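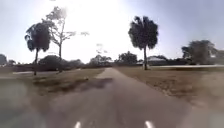
## Subgoals 2, glare 1

Quick one before I forget it all. Been rerunning the path following policy with the new goal proposal thing and finally have something worth writing down.

Background for anyone who missed the September post: old setup was plain behavior cloning. Camera image in, steering out. Fine on a straight bit, mush at any fork. The network sees half the training runs go left and half go right, averages, aims at the grass. Classic.

New setup has two parts. A high level model looks at the current view and suggests candidate future views, 6 of them. A small distance model scores each candidate against the final goal, best one goes down to the low level controller, which only has to get *near* that view and then ask again. Replan every 2 seconds. Trained on 2,000 short clips, all from our own driving, no map, no GPS at test time.

Orathai did the scoring model. I did the controller and most of the bugs.

### What got better

- Forks. Big difference. The candidates split cleanly into stay-straight and take-the-bend, so no more averaging. Should have done this a year ago.
- Stalling. Old policy would creep and stop when the loss surface was flat (my theory, Ferdinand disagrees, says it was the action normalization. could be both)
- Recovery after a bump. Didn't train for it at all.

### What didn't

Low sun. Ugh. When the top half of the view is washed out the proposals all start to look like each other, because the far trees are what it leans on to tell places apart. Distance scores bunch up and the pick is basically a coin toss. On a straight path who cares. At a bend you care.

Tree shadows across the pavement are the other one. Early checkpoints treated a hard shadow edge like the edge of the path and tried to steer around it. Brightness jitter in training fixed most of that, random shadow masks did the rest. Blur I was worried about for no reason, leaving blurry images in the training set was enough.
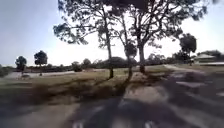 *Shadows over the path, sun behind the trees, and the bend going off right toward the low building.*

Places like that bend are where I want the scorer to be confident, so the plan is to run the same stretch through it with the sky cropped out and see if the spread comes back. Ursina thinks cropping throws away to much and we should feed it a short history of images instead. She's probably right but cropping is one line of code so cropping goes first.

### Numbers

Held out routes, 6 of them, same start and goal for both methods. Old policy finished 2. New one finished all 6, though on one it took a detour I would not call graceful. Small test, I know. Don't quote me on it until the Darnwood routes are in.

### Todo

- sky crop ablation
- log ALL the candidate scores, not just the winner (why did I not do this from the start)
- try fewer proposals, onboard compute is tight
- ask Brynhildur for the old checkpoint, I overwrote mine
- write up the shadow mask trick properly, its three lines and people keep asking

More when the crop runs are done.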